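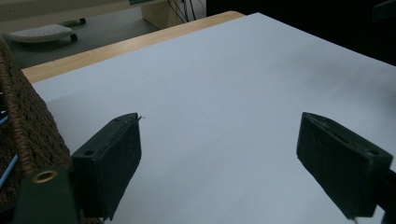

Home Make Write Ask Me Stuff Grown-Ups' Corner

How do the bumpy letters get on fancy cards?

Have you ever gotten a wedding invitation in the mail (okay, your parents got it, but you got to open it) and run your finger over the words? Sometimes the letters stick up! You can feel every one of them, like tiny smooth worms. I used to close my eyes and try to read my aunt's Christmas card that way. I never got past "Dear."

A reader named Yaqin Jiang wrote to ask me how the bumps get there, and whether somebody glues them on. Great question, Yaqin, and I was so happy to get it, because I love print shops and will use any excuse to hang around in one.

There are 2 main ways to make raised letters. Let's start with the old one.

The squishing way

This one is called engraving. First, somebody cuts the words into a flat piece of metal, usually copper or steel. The words have to be cut backward, so "HELLO" looks the way it does in a mirror. Then ink gets rubbed all over the metal and wiped off again, and the only ink left is the ink hiding down inside the grooves.

Now comes my favorite part. The paper goes on top, and a press comes down HARD. I mean really hard, much harder than you could push even if you stood on it and jumped. The paper gets shoved into the grooves, and it picks up the ink and the shape at the same time. When it comes out, the letters are standing up.

Want to know if a card was engraved? Flip it over and look for a little dent behind the words. That's called a bruise, which I think is a wonderful name for it. Poor paper!

The melting way

The other way has a giant name: thermography. Say it with me: ther-MOG-ra-fee. "Thermo" has to do with heat (think of a thermometer) and "graphy" has to do with writing. Hot writing!

For this one, the printer prints the words flat, with ink that stays wet for a little while. Then a very fine powder gets sprinkled all over the page. The powder sticks to the wet ink and nowhere else, and the extra gets sucked off by a vacuum. If you've ever made a glitter-and-glue picture and dumped the extra glitter back in the jar, you've got the idea.

Next the paper rides on a moving belt through a heater. The powder melts, puffs up a bit, and turns shiny. Once it cools it's hard, and there's your bump. No bruise on the back this time!

My friend Sioned Craddock prints note cards at a shop called Tarance, and she let me watch the belt go. It smells kind of like a warm crayon. She was doing an order of 1018 cards, which is a pretty odd number, and I asked her why. She said the customer wanted 1018. So that was that.

Why does anybody bother?

Flat printing is quicker and costs less money. But our fingers like bumps, I guess! A long time ago, engraved cards were a way of showing off, since you had to pay a skilled person to cut all that metal by hand. Thermography came along later and let more people have raised letters without paying so much. People still pick it today for invitations and thank-you notes and business cards.

Is it the same as Braille?

Rhydian Lloyd asked me this one at the library. Nope! Braille is made of dots, and each group of dots stands for a letter or a word or part of a word. It's made to be read by touch. The bumps on a fancy card are just regular letters that happen to stick up, and they're pretty hard to read with a finger (see me and my aunt's card).

Go on a bump hunt

Ask a grown-up if you can look through the drawer where old cards and envelopes live. Every house has one. Close your eyes and rub the words gently with one fingertip. If you feel a bump, check the back for a bruise. Shiny front and no bruise? Probably thermography. Dent on the back? Probably engraving. Some cards will fool you, and a whole lot of them will be flat.

Words to know

Engraving: cutting words or pictures into metal so they can be printed.
Thermography: making raised printing with powder and heat.
Bruise: the dent on the back of an engraved card.

In March I'm going to write about envelopes and why some of them taste so awful. Send me your questions!

20 shares 2 comments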